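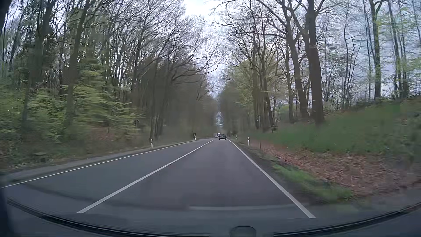 Will the lower speed limit on the forest road make the drive to Haseo much longer?
By the county's own arithmetic it adds 60 seconds, and I suspect most of us will lose more than that behind the first hay wagon of the season.

The proposal goes out for comment in February. It covers the two-lane stretch through the woods between the Rautiainen turnoff and the Skekik bridge, and it comes with a brochure from Welline, the consultants, who promise a "calmer corridor." I have read all 16 pages and still can't say what a calm corridor is. The traffic figure they lean on is 1837 vehicles a day, counted in one summer week, when half the state is headed for the lake. I'd like to see a winter number before anyone orders signs.

The solid center line stays, which I can live with. Passing between two walls of trees was never a bright idea. The black-banded delineator posts stay too, and Welline wants more of them. Fine, but a new post does little good if the plow takes it out by New Year's and it lies in the ditch until spring. The brochure has a page on "visual rhythm" and not a word on who puts the posts back up.

Written comments can be left at the town office until 4 p.m. on the last day of the month. Ask for form 684.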